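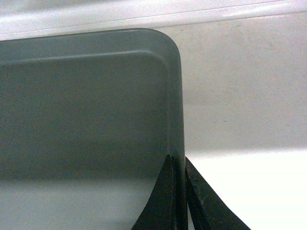

*A shallow tray with a rounded corner.*

**Pullstead to extend school lunch program**

2022-02-06 – The Pullstead School Board has approved a plan to extend its hot lunch program to all 8 elementary schools in the district, beginning in March. The program currently serves two schools, Penrose and Skesov.

Under the plan, the central kitchen will prepare up to 2000 meals a day. Students will have 30 minutes to eat, and lunch periods will be staggered by grade where dining space is limited.

"Families have asked for this for several years," said Superintendent Marjorie Greenwood. "The district is now in a position to provide it."

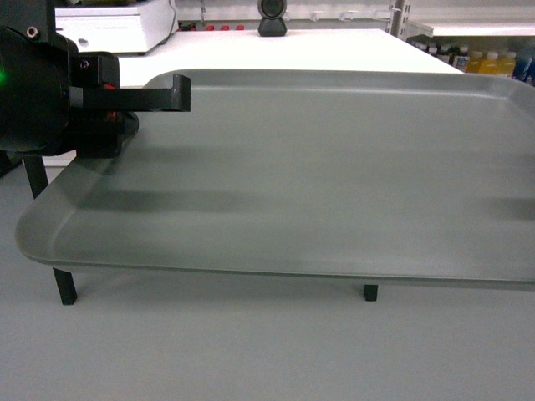

*A large, shallow rectangular tray.*

Meals will be delivered by Zumlow, the district's present supplier, under its existing contract. Food services director Kaj Sveinbjörnsson said menus will be sent home before the start date – with vegetarian choices listed for each day.

Board member Rodica Bucur voted against the plan, citing the cost of added kitchen staff. Parents may submit dietary forms at any school office.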